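Semana larga de grabaciones

Llevo ya unos cuantos días sin escribir y tengo excusa: hemos arrancado por fin la recogida de demostraciones para Pemidora y no pienso en otra cosa. Llego a casa, ceno y sigo dándole vueltas a si los episodios de la tarde habrán quedado mejor que los de la mañana. ¡Me lo estoy pasando en grande!

Para quien no haya leído las entradas anteriores: Pemidora es nuestro intento de que un par de brazos aprendan tareas de casa a base de ejemplos hechos por personas. Cosas modestas, como doblar un paño, tapar un bote o pasar un vaso de una mano a la otra. El modelo no sabe nada de paños ni de botes, así que hay que enseñarle muchas veces lo mismo y, sobre todo, enseñárselo de maneras distintas. Ahí está la gracia y también el trabajo.

Hasta ahora tenemos 1336 episodios guardados. De esos, 379 son de la tarea del bote, que es mi favorita porque obliga a coordinar las dos manos (una sujeta, la otra gira, y si te despistas con la que sujeta se te va todo). Otros 82 los hemos apartado para repasarlos con calma. Algunos tienen un salto raro en la trayectoria y otros son simplemente míos del primer día, cuando todavía cerraba las pinzas con demasiada prisa.
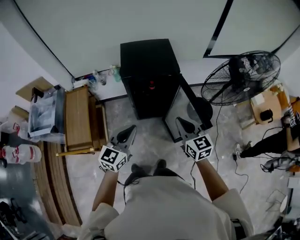
Lo que más me ha sorprendido de recoger ejemplos así, con las pinzas en la mano y sin teleoperar un brazo, es lo rápido que se te olvida que las llevas. Los primeros diez minutos vas tieso como un palo, y luego empiezas a moverte casi como te moverías en tu cocina. Cada pinza lleva en la base su cubo blanco con marcadores, con dibujo en todas las caras que se ven, y de ahí sacamos la posición y el giro de cada mano. En cuanto coges la costumbre de no taparlos con la manga o con el otro antebrazo, la calidad sube una barbaridad. Las almohadillas negras de las puntas también tienen lo suyo: con objetos lisos hay que acercarse más de frente de lo que pide el cuerpo, y eso se aprende haciéndolo.

Otra cosa que he cambiado es el orden. Antes hacía toda una tarea seguida hasta aburrirme, y al revisar se notaba muchísimo: los últimos episodios eran calcados, mismo ángulo, mismo ritmo, misma manera de soltar. Ahora cambio de tarea cada tanda, muevo los objetos de sitio y empiezo desde posturas diferentes. Salen menos episodios por hora, pero son más variados, y el primer entrenamiento con ellos ya apunta maneras. También he dejado de borrar los intentos en los que el objeto resbala y lo vuelvo a coger. ¡Son oro! Si el modelo solo ve agarres perfectos, no tiene de dónde aprender a corregir.

Las etiquetas las pongo justo después de cada tanda, con frases cortas y siempre con los mismos verbos. Probé a dejarlas para el final del día y fue un desastre, ya no distinguía un "colocar" de un "apoyar".

En mayo queremos llevar todo esto a Heltthorpe y grabar hasta 3 tareas nuevas en otro espacio, con otra luz y otras mesas. Tengo muchísimas ganas de ver qué pasa con los marcadores allí. De momento, mañana toca repasar los episodios apartados y volver con los paños, que los tengo un poco abandonados.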